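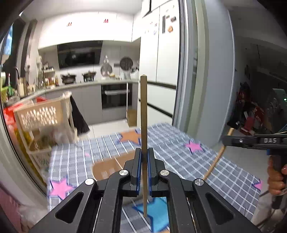
Chopsticks, spoons and one small holder: how do you sort yours?

Kitchen and Table board, Storage and Tidying

kestrelmum
Posted January 19, 2006

Hello all, I've had a lovely long lurk on here over the holidays and finally have something to ask. We eat at the round table just outside the kitchen, and everything for meals lives in a plastic holder that stands on it, so people can help themselves. Good idea in theory! In practice it's turned into a hedgehog. Chopsticks go in any way up, spoons get jammed on top, and my youngest pulls one thing out and brings half the lot with it.

So I've emptied the whole thing on to the starry cloth and I'm putting it back stick by stick. Before I get too far, do you keep chopsticks and spoons apart? Handles up or handles down? I did buy a cutlery tray in Rarklow for the drawer, but it was 4 mm too wide and it's gone back.

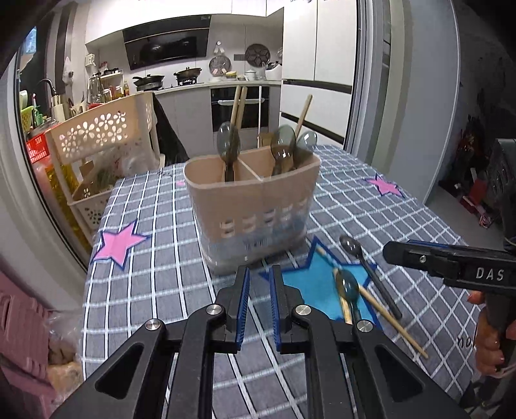

plumduff62

Oh, I do like that cloth. I'd let the divider do the work for you. Spoons and the spatula on one side, chopsticks on the other, and don't let anybody talk you into mixing them because it looks fuller. My mother kept hers in a jam jar by the bread bin for 30 years and every meal began with somebody rummaging.

Handles up for the spoons in my house. You've got them standing in there already with those nice wooden handles showing, and I'd leave them just like that. Anything very long I'd move nearer the stove, as tall things make a little holder tippy. We had ours over twice in one week, once into the gravy.

oldtinopener

Sorry plumduff, I'm going to disagree, in a friendly way. Handles down for spoons! Bowls up in the air dry properly, and you can see at a glance which spoon you're picking up. If they're bowl down they sit in whatever has dripped to the bottom, and then you wonder why the holder smells. I agree about keeping the chopsticks separate, though.

plumduff62

But then everyone's fingers go on the bit that goes in your mouth, dear. Dry them first and it doesn't matter which way up they stand. I'll not be moved on this one, I'm afraid.

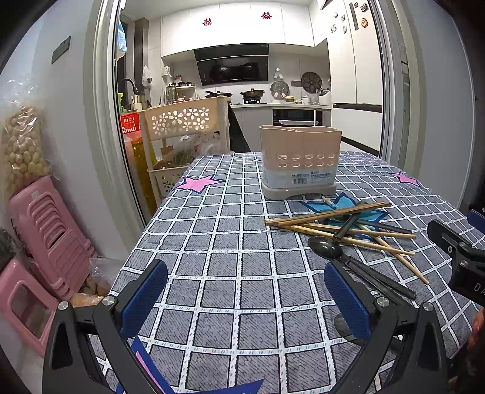 Hilkka Hyvönen
Moderator, Storage and Tidying

You're both welcome to be right in your own kitchens! I've split the tea towel argument off into its own thread, as it had got up to 18 replies and poor kestrelmum couldn't find her question.

My own suggestion is to match the chopsticks before a single one goes back. Light ones together, dark ones together, then lay them side by side and check the lengths. Odd ones go in a separate bundle and you give them a fortnight to find their partners. I did this at my sister's in Kinorholm one January and we had a whole bundle of widows by teatime, most of which are now holding up her tomatoes.

The little black clip lying across them could earn its keep too, if it isn't wanted elsewhere. Clip the matched ones by the pair while you sort and they won't roll off and join the others again.

And do lift the holder off its base and give both parts a wash while they're empty. A bottle brush gets into the corners. If the label is still on, warm water and a drop of cooking oil will shift it, left for a good while and then rubbed with your thumb.

kestrelmum

Thank you Hilkka, and thank you both for being so civil about spoons! I've made a start on the pairing and it's slower than I thought, partly because I keep stopping to admire the pretty ones. There's a pale one with white flowers all down it that I'm very fond of and I can't for the life of me find its twin. The plain bamboo ones will go with practically anything, so I might let them off. 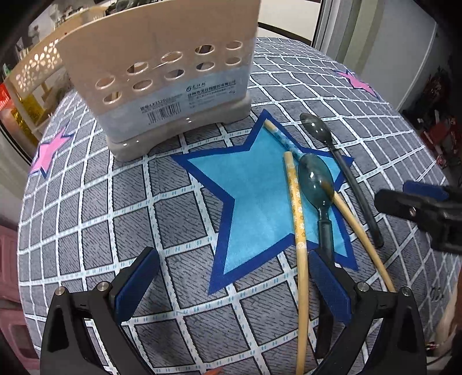
The flowery one, still looking for its partner.

vainio_road

What a sweet pattern. Have you looked down the back of the cutlery drawer? Ours at Vainio Road swallowed things for years, and when we took it out there were chopsticks, a cake fork and a birthday candle behind it. I'd leave the label on, by the way. When the holder cracks you'll want the model number to get the same again.

oldtinopener

Seconding the drawer. Also look in the plant pots. And those see-through spoons would look smashing stood bowl up, I'm only saying.

kestrelmum

Plant pots!! Going to look now. Has anyone had one of those wall-mounted Kestement racks, and does it hold long chopsticks or do they poke out through the bottom?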